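About > Who we are > Our story

4 min read

Pesero is a quilting and patchwork school in Holthorpe, and we love what we do! We teach hand piecing, machine piecing, appliqué and the slow, lovely business of hand quilting, to people who have sewn all their lives and to people who have never threaded a needle (plenty of our regulars started that way).

Khalil Sayegh set the school up after years of mending and altering clothes for a living. He kept every offcut, as tailors do, and one winter he started joining them into squares. The first quilt was lumpy, the corners met nowhere near each other, and he was hooked. Friends asked him to show them how, then friends of friends, and before long there was a Pesero timetable pinned up by the door.
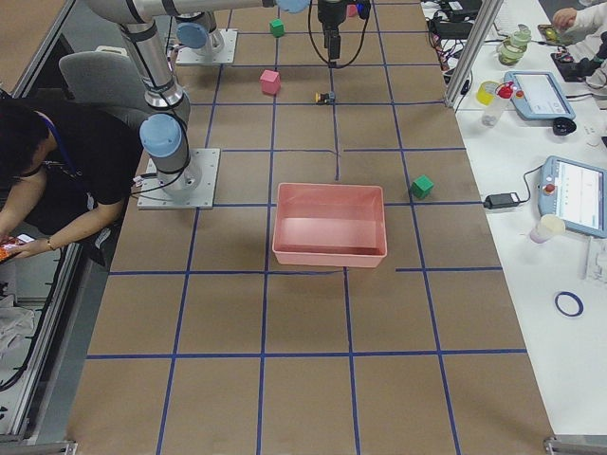 We keep our classes to 10 people, so there is time to sit with you when a seam goes astray. Most courses run over several weeks, with a gap between sessions for sewing at home, and you can bring your own machine or use one of ours. We cover the plain old blocks first: nine patch, rail fence, log cabin, flying geese. They teach you nearly everything about cutting straight and keeping a steady quarter inch seam, and they look wonderful in almost any cloth you throw at them.

What we teach

Our beginners' course is called Titulano, after the first pattern Khalil drew up for it. You make a lap quilt in 12 blocks, and you choose your own colours from the very first evening. We never hand out matching kits. Half the fun is seeing how different the same pattern looks in brown checks, or old shirt stripes, or the loudest florals you can find.
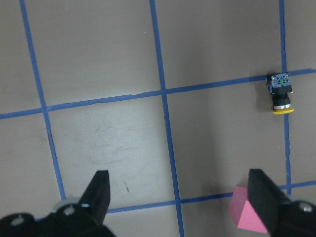
After that you might try the Fakhoury course, which is all hand work: English paper piecing, hexagons, and a good deal of tea. It's slower and very sociable, and the pieces go in a bag, so people get on with them on trains and in waiting rooms.

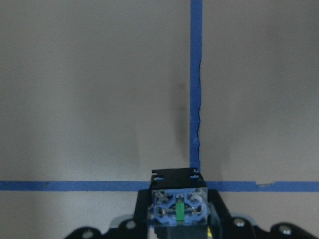

Blue tape on a grey surface.

The quilt library

Upstairs we look after 661 patterns, some printed, some copied out by hand and passed on to us by quilters who wanted them used. Anyone on a course can borrow 3 at a time. Do write on the slip inside if you change anything, as those notes are often the best bit! 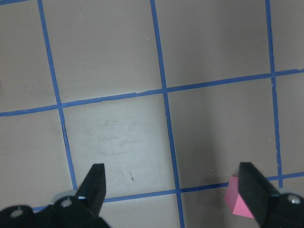
Come and see us

Our open evening is in May, from six o'clock. Bring something you're working on, finished or not, and we'll find you a chair and a cup of tea. If you have a quilt top that's been folded in a cupboard for years, bring that too, and we'll help you work out how to back it.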